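Lesotdale Hall: what is changing before winter

Work on the hall starts in February and will run for 10 weeks. Most regular groups will be able to stay in the building, though some will need to swap rooms. The supper room closes first, followed by the main hall floor. The doors are on the list as well, with lever handles to be kept throughout.

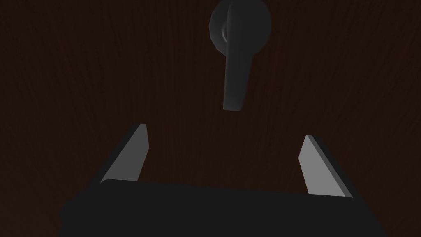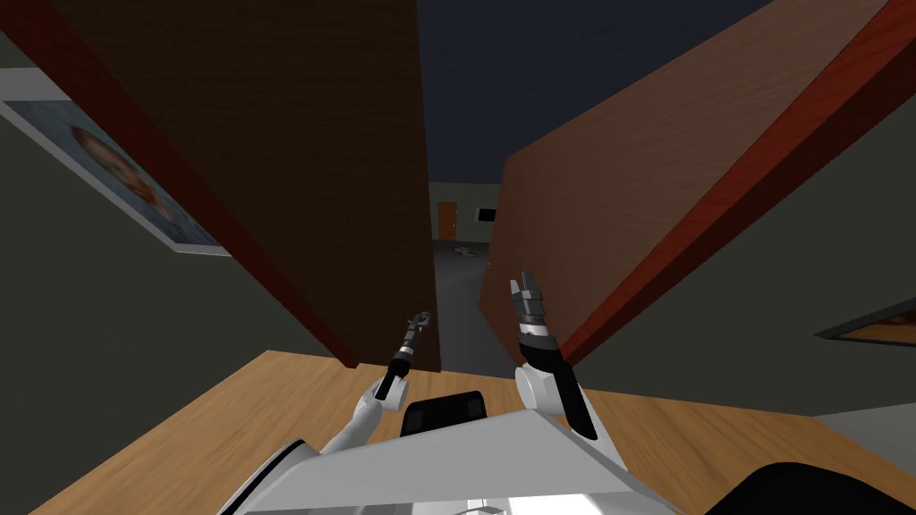
Computer renderings. First, a lever handle on a dark brown surface; second, a pair of wooden doors partly open, with red either side of the doorway.

The biggest job is the floor. The boards along the northern wall have lifted in wet weather for years, and sanding them again would leave too little timber to hold the nails. Gilance will take up the worst section, replace the joists under it and lay recycled hardwood to match. The rest will be sanded and sealed. Please don't drag chairs or trestles across the new section in its first month, even with felt pads on.

Heating comes next. The two gas units beside the stage are being removed and replaced with reverse-cycle units, which will also give us cooling for the first time. The controls will be in a locked box near the kitchen servery. Hirers get a code with their booking confirmation, and the system turns itself off after two hours unless somebody resets it. Playgroup has asked for an earlier start on cold mornings, so the system will be set to come on at 8 am when they are booked.

The kitchen keeps its present layout. The old urn is going, the sink taps are being changed, and the cupboard under the servery will be relined. If your group stores crockery there, take it home by the end of January or label the box clearly. Unlabelled boxes will go to the op shop on Vilela Street.

Room changes while the work is on:

Tai chi moves to the supper room once the main hall closes. Space is tighter, so there will be two shorter sessions in place of the long one.

Choir practice will be at the Drellia clubrooms, with the same 7 pm start. The clubrooms have no piano. The choir will bring its keyboard.

The book exchange stays in the foyer but will be covered with sheeting while the sanding is under way.

The seed library is closed until the work is finished. Returned seed can be left at the post office counter in a paper envelope marked with the variety and the year it was saved.

The cost to the hall account is $2,000 for the kitchen and doors. The floor and heating are covered by the building grant. Hire rates stay as they are until the end of the financial year. After that there will be a 5 per cent rise for private functions, with no change for community groups.

Parking will be limited. The contractor needs the gravel area behind the hall for a skip and timber deliveries, so use the street or the oval car park. The accessible space at the front stays open throughout, and so does the ramp.

Keys are the last item. All existing keys stop working when the locks are changed. Each group will be issued with two new ones, signed for at the hall office. Old keys can go in the tin on the office counter.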